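Anedora Knee Pads

Made by Skusolach in Lustetville. Sold as a pair. Recaps and straps sold separately.

The Anedora is a full-size knee pad for bowl, vert and mini ramp skating. It has a replaceable hard cap, a thick foam donut behind the cap, and a slip-on sleeve that closes behind the leg with two straps. It is meant for knee slides. If you mostly skate flat ground and want something to wear under pants, this is too big for you and you should look at the Skusolach gasket instead, which is a thin sleeve with a foam insert.

Fit

The sleeve opens fully at the back, so you can put the pads on or take them off without removing your shoes. Both straps are elastic. The upper one goes above the calf muscle and should be snug. The lower one can be a little looser. If the pad slides down when you run out of a trick, tighten the top strap first. If it still slides, you probably have a size too large.

Measure around the center of the knee with the leg slightly bent. Use a cloth tape, or a piece of string that you then lay against a ruler.
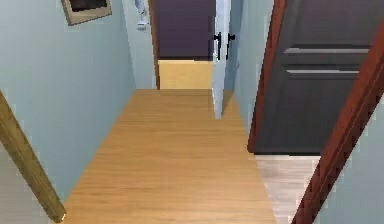
Hallway with wood floor, looking toward the far doorway

Sizes (around the knee)

XS: 30 to 33 cm
S: 34 to 36 cm
M: 37 to 40 cm
L: 41 to 44 cm
XL: 45 to 49 cm

If you are between two sizes, go down. The foam packs in during the first few sessions and the sleeve gives a bit as well. Skaters who wear a gasket underneath should measure with the gasket on.

Cap and foam

The cap is molded plastic, fixed to the pad with a wide hook-and-loop field and a strap that wraps the edge. It comes off for replacement and goes back on without tools. Press it down hard from the middle outward and leave it overnight before you skate on it. A cap that was put on five minutes before a session can shift on the first slide.

Behind the cap there is a ring of firm foam with a softer piece in the middle. The kneecap sits in the soft part and the load goes to the ring. Ah-rin Moon, who works on the pads at Skusolach, went through 31 foam samples before settling on this pairing. The earlier version used one block of a single foam. It felt fine in the shop and bottomed out on a hard fall from the coping.

Caps wear fastest on rough concrete. On a wood or composite ramp they last much longer. Turn the cap when one side gets thin, then replace it before you wear through to the fabric. Once the fabric is cut the pad can't be repaired.
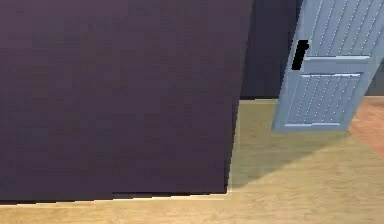 Caps are sold in pairs and come in white, black or gray. The gray is a slightly harder plastic and slides faster. Some people like that in a big bowl and some find it too quick on a smooth ramp. All three fit every pad from size S up. The XS pad takes its own smaller cap, in white only.

Care

Take the caps off. Close the straps so they don't pick up lint. Wash the pads by hand in cool water with a small amount of laundry soap, rinse until the water runs clear, and hang them up with the sleeve open. Do not put them in a dryer or leave them on a heater. The foam takes a long time to dry – plan on two days, more in winter.

Don't store them in a closed bag between sessions. The smell is hard to get out once it is in the foam. 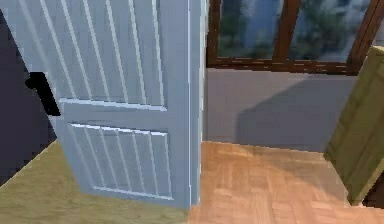

Page last changed: December

What people asked us

Sakda Srithong wanted to know if the older caps from the first Anedora run fit the current pad. They do, but the edge strap is shorter on the old ones and has to be pulled tight.

Thitima Khunthong asked about using them for roller derby. They work, though the cap is wider than most derby skaters are used to and the knees can touch in a low crossover. Try a pair on before you order for a whole team.

We are also asked if the pads can be bought singly. No, but if you lose one, write to us. We sometimes have an odd left or right from a return.

In the box

One left pad and one right pad, caps fitted
Fitting sheet
Mesh carry bag

Spare parts

Recaps, pair
Strap set (4 straps, enough for both pads)
Edge straps, pair

Warranty

Stitching and straps are covered for one year from purchase. Caps and foam wear out with use and are not covered. For a claim, send a photo of the damage and your receipt to Janaína Evangelista in the Lustetville office. If a strap has failed we will usually mail you a new one and you keep the pad.

Returns are accepted within 30 days if the pads have not been skated. Scratched caps count as skated. Try them on indoors over a clean floor, and keep the tags on until you are sure of the size.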